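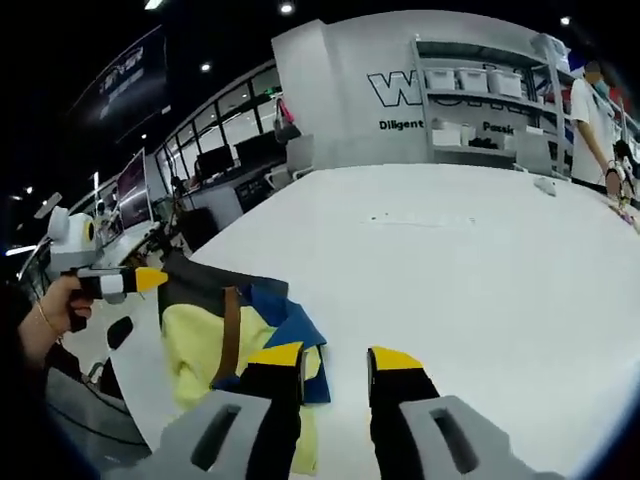

Getting the creases out without getting the iron out

I own an iron. It lives behind the hoover and I see it a few times a year, mostly when there's a wedding. Everything else I manage with the tricks below, which I've picked up over years of being a very lazy laundry person (and four years of living in a flat where the ironing board didn't fit in any cupboard!).

Start at the washing machine

Most of the damage is done in the drum. If you cram it full, everything comes out like screwed-up paper, so leave enough room to get your hand in on top of the clothes. I also turn the spin down for shirts and anything thin. My old Doreck only had two speeds, fast and faster, but the one I have now goes down to 800 and it makes such a difference to cotton.

Then get it out straight away. I set the timer on the cooker, because I can't hear the beep from upstairs and I have absolutely left a wash sitting until bedtime more than once.

Snap, smooth, hang

Hold each thing by the shoulders or the hem and give it 3 good hard snaps, like you're shaking sand off a beach towel. Lay it on a clean table and run your palms from the middle outwards. Do the collar, the cuffs and the button strip with your fingers, pulling gently along the seam. Pockets too, they always dry in a little twist if you forget them.

Jackets and tops made of different coloured panels need a bit more attention, as the seams pucker where the fabrics meet. Tug along each join while it's still damp. Straps and ties want pulling flat as well, or they dry curled up and leave a line on whatever is underneath.

Shirts go on hangers with the top button done up. I like the fat plastic hangers from Plukgate, the thin wire ones leave those pointy shoulders.

The bathroom trick

Yes, it works, but you need patience. Hang the shirt on the back of the door before your shower, window shut, and leave it there for a good while afterwards. Smooth it down with your hands while it's still a bit steamy. It won't do anything for thick linen. For a work blouse that's been in a suitcase it's brilliant.

A spray bottle

Mine is a Girnach plant mister filled with plain water. Mist the creased bit lightly, pull it flat, leave it hanging. Some people add a capful of fabric softener, but I found it left marks on dark things, so I stopped. Keep it away from silk altogether, water spots are a pain to get out.

Waterproof and shiny fabrics

Please read the label first! Lots of raincoats and sports jackets can't take heat at all. I hang mine somewhere warm (not on the radiator) for 24 hours and most of the creases drop out by themselves. If there's a stubborn fold, I lay a damp tea towel over it with a couple of cookbooks on top and go and do something else.

Steamers

I did give in last March and buy a little Liao one, 2000 watts, and I love it for curtains and dresses. It's hopeless on shirt collars. Fill it with cooled boiled water if yours is hard like ours, and empty the tank when you've finished, otherwise it spits brown bits all over your nice clean top the next time you switch it on.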